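A counter that restocks from a tray

The owner of Liltness, a snack counter on Ross Street in Alville, rebuilt the display in May and has changed it 3 times since. The counter serves an office building with 300 people in it, most of whom want something quick at four in the afternoon.

"We used to put everything in baskets," the owner said. "People dug through them and the bars at the bottom got crushed."

Most of the baskets were replaced with clear tiered stands. Candy bars go on the top step, end to end, with the name facing out. Smaller packages stand upright below them. 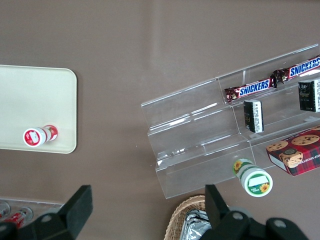
Restocking is done from a cream-colored tray kept next to the stand. "I fill the tray in the back, carry it out once, and load from there," the owner said. "Anything that doesn't have a spot yet stays on the tray until I find one."

The dividers took some getting used to. Wide boxes don't fit, and the owner stopped ordering 4 items over it.

"I'd like a second stand for gum and mints," the owner said. "Right now they go wherever there's a gap."

Liltness is open weekdays until six.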